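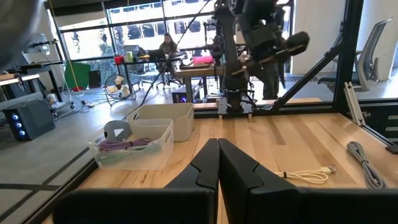

05/12/2025

Cable sort, continued from the shelf clear-out. Working at the wood-top table with two white bins, the ones with the handle slots. Plan is data and charging leads in one, everything else in the other. Labels to follow once we agree on names.

Pulled the purple and pink cable out of the Tumau drawer. No tag, no length marked. Into a bin for now. Same with the green one.

White charging cable: keep out until tested. Gray braided: re-coil before it goes anywhere, the loops are too long for the bin and it springs open if you just drop it in. Velcro ties are down to 2, need more. Chiamaka Bashir says there was a pack of 18 in the Brirnov cabinet in July. Looked, top and middle shelf, didn't find it. Bottom shelf is still blocked by the Eze boxes.

Test procedure, same as last time:
plug in at the bench supply
wiggle both ends for a bit
write pass or fail on tape, stick it near the connector
fails go in the scrap box, not back in the drawer

Stock sheet still lists 734 as the part number for the short leads and 3635 for the long ones. The long ones came from Biltum and the bag they arrived in had no number on it at all, so I don't know where 3635 came from. Left it alone. Chiamaka to check against the order.

Coiling: over-under please, hand-sized loops, tie at the middle. The ones wrapped around an elbow come back twisted and I end up redoing them.

To do
more ties
tape for the bin fronts (white on white is hard to read, use the blue)
move Eze boxes
ask if anyone wants the old adapters before they go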